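Community Media Network – minutes of the August general meeting, written up by me because I lost the coin toss

We got going at 6.40 pm, once the projector behaved. Hamidreza Bahrami chaired and kept us moving (mostly!). Last meeting's minutes were accepted with one fix – I'd spelled Yaman wrong all the way through. Sorry, Yaman members!

First up was the election of our new executive. Hamidreza is back as president for another term, unopposed, and I'm still secretary, so you're stuck with my minutes. The vice-president spot went to a ballot and the Jernico delegate got in with 14 votes.
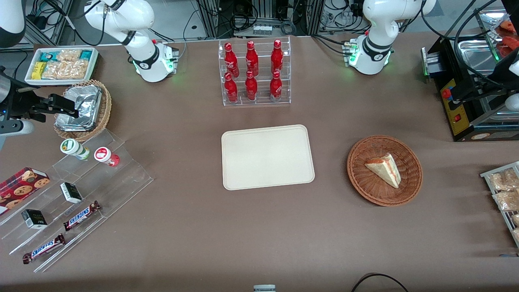

Then we got onto fees, and that took ages. Oroline's radio people want the annual fee kept at $200, Droder would like a cheaper rate for student stations, and I can see both sides. Our balance is $1,553, so we haven't got much room to play with. We voted to leave the fee alone for now and look at a student rate next meeting – Droder will bring a written proposal.

Travel grants for the regional gathering were held over. Meeting closed at 8.55 pm.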